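Drivstead Kitchen Words

A list of household and kitchen words in four languages, with notes on use

Version 3, May

What it is

Drivstead Kitchen Words is a small dictionary in the form of plain text files. It has the words people use at home for cooking, cleaning, storing food and setting the table. I began it for my own use when I moved to Drivstead and could not ask for a colander in the hardware shop. Later other learners asked for a copy, so I put it in order and wrote this file.

The list has 2,818 entries. Of these, 1,483 have an example sentence and 1,740 have a note on which region uses the word. Many entries have both. The English is Australian English first, with the British or Canadian word beside it when it differs.

What is in the folder

words.tsv – the main list, one entry per line
sentences.tsv – the example sentences, joined to the main list by the entry number
regions.txt – short codes for regions and what they mean
changes.txt – what I changed in each version
old/ – versions 1 and 2, kept for people who have already built something on them

All files are in UTF-8. The columns are separated by a tab, never by a comma, as several entries have commas inside them. If you open words.tsv in a spreadsheet program, please tell it that the first column is text. Otherwise the zeros at the front of the entry numbers are lost and the sentences no longer find their words.

Columns in words.tsv

id – entry number, five digits
head – the English word
alt – other English words for the same thing, separated by a semicolon
cs – Czech
vi – Vietnamese
de – German
topic – one of the topic names listed further down
region – code from regions.txt, may be empty
note – free text, may be empty

An empty cell means that I do not know. It does not mean that the language has no word. Where I am sure that there is no single word, I wrote a dash in the cell and explained in the note.

Where the words come from

The Czech column started from two handwritten household books, which I call by the names of the villages where they were kept, Skelamitz and Wutetitz. The Skelamitz book is mostly recipes, and the Wutetitz book is mostly lists of things bought and their prices. The spelling in both is old and not always regular. I changed it to the modern spelling and kept the old form in the note only when it could help somebody to read a similar book.

The Vietnamese column comes from the Nghiêm word list, a set of paper cards made for a community cooking class. The cards used southern words in most places. I added northern words where I could check them with two speakers, and marked them with the code VN-N.

The German and English columns are my own work, checked against ordinary printed dictionaries. I did not copy definitions from them. In fact there are no definitions in the list, only words, sentences and notes.

Topics

The topic names are: baking, boards and knives, cleaning, cups and glasses, drinks, fixed things (taps, sinks, benches), heating, measuring, pots and pans, storage, table, waste.

Each entry has one topic only. This was a difficult rule to keep, but with two topics per entry the counting became confused very quickly. A measuring jug is under measuring, although it could also stand under cups and glasses. A bread knife is under boards and knives, although a baker would perhaps look under baking.

Some words that gave me trouble

Bench. In Australia the flat surface where you prepare food is the bench or benchtop. In Canada it is the counter. A learner who knows only the park meaning will be surprised when told to put the shopping on the bench. The main entry is benchtop, with countertop under alt.

Chopping board. Australian and British speakers mostly say chopping board, Canadian speakers mostly say cutting board, and both are understood everywhere. The channel cut near the edge is called a juice groove, and I have it as a separate entry because the Czech and the German need several words for it.

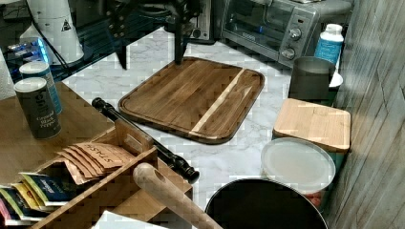

Danuta Nghiêm

Toaster oven. It is a common word in Canada. In Australia you will also hear benchtop oven or mini oven, and shops are not consistent. Please do not mix it with toaster, which has its own entry under heating.

Tea towel. The Canadian word is dish towel. A tea towel is for drying dishes, while a dishcloth is for washing them. I had these two the wrong way around in version 1, in all four languages, and I am sorry to everybody who learned from it.

Known problems

The topic waste has the fewest entries and the weakest sentences. The words for sorting rubbish change from town to town, and I only know those of Drivstead.

In the German column, the gender is missing for 200 nouns. They are marked with a question mark after the word. If your program reads the column directly, remove the question mark first.

Some example sentences are stiff. I wrote them to show the word clearly, and a native speaker would perhaps say the same thing shorter.

How to send a correction

Write one correction per message, with the entry number in the first line. Say which column is wrong and what should be there. If it is a word from one region, please name the region. I read the messages in the evening and the answer can take two weeks – sometimes longer before a new version.

Please do not send a whole changed file. I cannot see what is different, and the line endings are usually changed too.

Licence

You may copy, change and print the list, also for paid classes, if you keep the name Drivstead Kitchen Words and say which version you used. The two household books and the paper cards are not included in this permission, only the words I took from them.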